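The Settee from Gulov

The settee came on the back of a bread van because Tuulikki Koivisto knew the driver. It had stood in the lobby of the Hotel Tukolham until the hotel closed, and before that in a showroom in Gulov. Tyyne Pesonen had bought it for 421 at the sale, with the buyer's fee on top. She had gone in for a lamp.

"It's long," said Tuulikki.

"I measured it."

"Did you measure the stairs?"

Tyyne had not measured the stairs. They stood the settee on its end in the hall, where it reached past the coat hooks and leaned a little toward the front door. The driver said he had rolls to deliver. He shook hands with both of them and left.

Tiina came home at four, put her school bag down in front of it and looked up.

"Is that staying there?"

"For now," said her mother.

It stayed there for nine days. They learned to turn sideways to get to the kitchen. The mailman asked if they were moving out. On the third day Tiina found a label stapled under the frame, half torn off, with the number 3027 and a name, T. Kikuchi. She copied both into the back of her math notebook.

Tyyne called the auction house to ask if the legs came off. The woman there said she only handled payments, but she had a card for an upholsterer who used to look after the hotel's furniture. His name was Toshio Kikuchi and he had a workshop behind the ferry office.

He arrived the next morning with a canvas roll of tools and his reading glasses on a string. He looked at the settee for some time without touching it. Then he put his hand flat on the back and pushed, and it rocked and settled again.

"I did this one twice," he said. "The second time I told them to throw it out."

"Why didn't they?"

"The manager slept on it. Hilkka Kallio. She had an apartment upstairs with a perfectly good bed."

He took the legs off in ten minutes and it still would not go around the turn in the stairs. He took off one arm. Tyyne held the arm against her chest like a sleeping child while he and Tuulikki got the rest past the banister, one step at a time, with a good deal of talk about whose end was lower. Tiina walked behind them carrying the bolts in a cereal bowl.

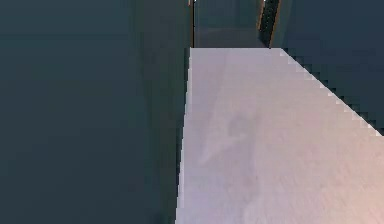
Upstairs, the settee went under the window, where Tyyne had always meant to have somewhere to sit. Toshio put the arm back on and then got down on his knees to see to the seat. He had brought new cloth for it, on the chance that they would want it, and he unfolded a piece across the floor. It was a pale gray with some lavender in it, and toward one corner it went faintly pink. Tyyne said it would show every mark. He said the old green had shown every mark too, and she should see what was under it.

What was under it was horsehair, then burlap, then more horsehair. Between the layers were two hairpins, a hotel pencil and a key with a brass tag.

"That'll be hers," said Toshio. He set the key on the windowsill. "She moved out to her sister's. I have the address somewhere."

He worked until it got dark. He tied the springs down low at the front and left them higher at the back, so that a person sitting there would tip slightly toward the room. Tyyne asked if that was how it was supposed to be done. He said it was how this one had always been. He charged her 100 for the labor and wrote the receipt on the back of an old hotel bill.

When he had gone they all three sat down on it. It was hard, much harder than it looked, and the middle seat was the worst. Tuulikki had the middle seat.

"It might soften," said Tyyne.

"It's had sixty years."

Tiina got up and took the key from the sill. The tag had 356 stamped on it. The hotel, as far as she knew, had three floors and never that many rooms.

"Can I be the one who writes to her?" she asked.

"Ask her how she slept on it," said Tuulikki, and moved over to the end — the good end, by the window — and put her feet up where Tiina had been.

Tiina went to find an envelope.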